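4. Placing the window sensor

Pick the window you open most. Sensor goes on the inside, at sill height, away from radiators and kettles. Direct sun is fine for the Timel sensor but the readings drift a bit in the afternoon – ignore them until evening.

Clear the sill before you stick anything down. Wipe with a damp cloth, let it dry, then peel the backing and press for 10 seconds. Dont use washing-up liquid, it leaves a film and the pad lets go. 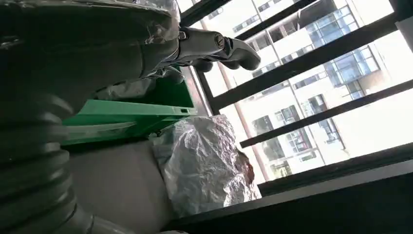 5. Pairing with the hub

1. Plug in the hub. Wait for the steady light.
2. Hold the sensor button until it blinks 2 times.
3. Open the Skudance app, tap Add, choose Window.
4. Name the room. Short names only, long ones get chopped.

Note: blocks of flats have a lot of wireless traffic. If pairing fails, move the hub closer, pair, then move it back.

Caution: do not open the battery cover while the light is blinking. You will loose the pairing and have to start agian from step 1.

Still stuck – see section 9, or write to Nkechi Amadi at the help desk.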